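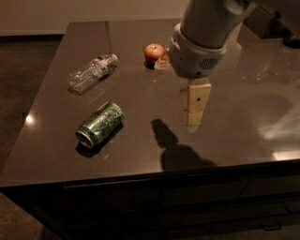
In Defense of the Shiny Table

My sister-in-law thinks glossy furniture is a mistake, and she has told me so at every family dinner for years. It shows every fingerprint, she says, and every crumb gets counted twice. She's right! I have a dark brown one anyway, bought secondhand in Fondholm after I'd looked at far too many sensible oak things with no shine at all, and I'd buy it again tomorrow.

What I love is how it treats ordinary stuff. Leave a little red apple on it, or a green can lying on its side, or a plastic water bottle that ought to have gone out to the recycling, and the table won't let you forget. A matte top soaks up clutter. You can lose a whole week of cans on one (I have, at my old place in Gevville, where the table was the color of oatmeal and so was everything on it). The shiny one nags me a bit, in a friendly way, and so the bottle goes in the bin and the can goes after it.

The apple stays, of course. I think an apple is allowed to live on a table, and I'll argue that with anyone who wants all their fruit shut up in the fridge. As for the fingerprints, I keep a soft cloth in the drawer and give the top a wipe after supper, usually while the kettle is on and I'm still talking to whoever is left in the kitchen.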